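Selling the Shelf, One Piece at a Time

August 1, 2026

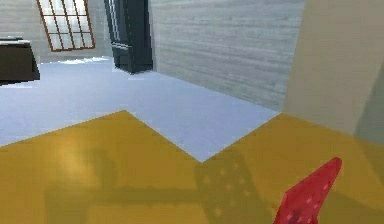 Mustard yellow, my favorite color, with a long dark shadow over it.

So I have finally started listing my pottery online. If you've been reading for a while you'll know I have been threatening to do it since last November, when I bought one more pitcher and had to put it on top of the refrigerator. My friend Zuweira Fiadzo looked up at it, looked at me, and asked very kindly how many pitchers a person pours from. I had no answer for her!

I began with the Laryea pieces, which are the ones I know best. Laryea was a small pottery over in Draltville, and they made mostly plain tableware (bowls, mugs, the odd vase) with a speckled gray glaze that I still think is lovely. My first one was a sugar bowl from a church sale, missing its lid, and I paid far too much for it and have never been sorry. It is staying with me. So are the two mugs, and probably the butter dish, although I go back and forth on the butter dish.

The first thing up was a set of 12 dessert plates. I wrote the listing three times. The first try sounded like a museum and the second sounded like I was apologizing for them, and in the end I just put down the width, the marks on the bottom, and every single chip I could find with my fingertip. Run your finger around the rim with your eyes closed, by the way. My eyes miss half of them, especially in the evening.

Ewurabena Amoah bought the plates. She wrote me the nicest note asking whether they could go in the dishwasher, and I told her I had always washed mine by hand and couldn't promise anything. She bought them anyway, and then we wrote back and forth for a good while about her grandmother's kitchen, so that was most of a morning gone, and a very pleasant one.

Packing them was another matter. I had saved what I thought was a mountain of newspaper and went through it by the seventh plate. Each one gets wrapped, then they stand on edge in the box, like records, with a good thick layer under them and another on top. Then I shake the box a little, and if I hear anything at all I open it up and start over (I started over twice). Postage came to more than I had guessed, so please weigh your box with the packing in it before you set a price. I weighed the plates by themselves, like a goose.

Next up will be the tall Stumow vase, the green one with the wobbly neck. I've also got a box of Indero saucers with no cups to go with them, and if anybody out there has the cups, do write to me. I would much sooner give you the saucers than see them go off alone.

The pitcher is still on the refrigerator. I dusted it this morning and put it right back.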